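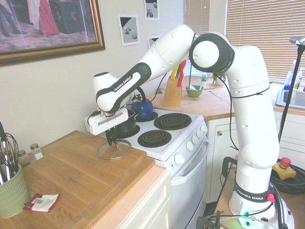
3.2 Where the lid goes

I'll admit I didn't plan to write a whole section on pot lids. When we started the Prandthorpe kitchen study in July, I was after bigger things, mostly how people share out counter space while a meal is under way. But I kept going back through my notes and finding lids everywhere, so they get their own section (and Fig. 4, which I'll come to).

We logged 282 cooking sessions in small kitchens, all of them with a four-burner electric stove and less than 200 cm of counter. In 39 of those sessions the cook stopped what they were doing at least once with a lid in one hand and looked for a spot to put it down. That's a funny little moment to watch! You can practically see the person running through the options: the counter, an unused burner, the sink, the top of another pot.

The cutting board won more often than I expected. It's usually close to the stove, it's flat, and a bit of water on it doesn't bother anyone. The trouble comes later, when the board is needed for chopping and the lid has to move again. Atallah's earlier survey called this a "second move," and I've kept the term here, though I count it a little differently. For me it's only a second move if the lid goes somewhere new. Going back on its own pot doesn't count.

Empty burners were the other favorite, and I'm less happy about those. Coil burners look the same at a low setting as they do when they're off, and a glass lid set on one that's still warm is asking for trouble. We had 2 cooks who did this and caught themselves right away.

Fig. 4. Stove and counter layout in a small kitchen, with a kettle and a pot on the left burners, the right burners clear, and the cutting board on the wooden counter in front of the stove. A glass lid is held just above the board.

I also tried sorting the kitchens by what was already sitting out (utensil crocks, spice jars, knife blocks and so on), using the Stultell clutter scale. It didn't do much for me. A crowded counter with a clear board seemed to work fine, and a tidy one with the board put away in a cabinet sent people wandering. I come back to this in Section 4, where the Genton kitchens make the pattern easier to see.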